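We got to Clorngate a little after nine in the morning, when the gates were still shut and a line had formed along the wall. The open day at the Gestosus furniture works happens once a year, in June, and entry costs 5 dollars. Parking is in the field across the road. Bring boots if it has rained.

The works makes dressers, chests and bed frames, nearly all of them in dark finishes. The tour starts in the timber yard, where boards are stacked with spacers between them and left to dry. Our guide was Caroline Chege, and she kept a good pace. She said the yard holds 300 boards when full, and that they turn away a fair number for splits at the ends. A man in our group asked if he could buy the rejects. He could, from a shed by the exit, cash only.

From the yard you go through to the machine hall, which was switched off for visitors apart from one planer. It was loud enough. Then comes the bench room, where drawers are fitted by hand. I spent the most time there. A drawer gets pushed in, pulled out, shaved along one side and pushed in again, and this can go on for twenty minutes before the fitter is happy with it. 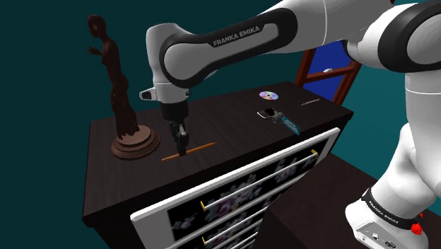 Dark brown dresser against a teal wall, Clorngate.

The dressers are sold under the name Dutero. Prices start at 800 dollars for the small one, and the tall one costs a good deal more. I liked the small one better. The handles on the tall one sit too high for me, and the top drawer is hard to see into.

Lunch was in the canteen, run for the day by Mwakyusa, a cafe from the town. Lentil soup, flat bread and a decent coffee. Seating was short between noon and one, so go early or wait.

The finishing talk was at 2 in the afternoon. It covered stains, oils and waxes, and how a dark finish changes over the years – it tends to go lighter near a window, and more so on the top than on the sides. The advice was to dust with a dry cloth, keep hot cups off it and leave spray polish alone. Someone asked about water rings and got a long answer involving steel wool that I did not write down. Very dark surfaces also show every fingerprint, and there is no fix for that beyond wiping them.
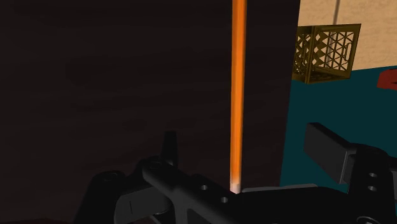 Reader comment from Tom in the valley: We went too and missed the finishing talk completely, the sign for it was behind the canteen door. For water rings I use a little oil on a rag and leave it overnight. Does the reject shed open at other times of year, or only on the open day?

I asked at the gate on the way out, and it is only on the open day. The bus back to town leaves from the lower gate, not the one you come in by.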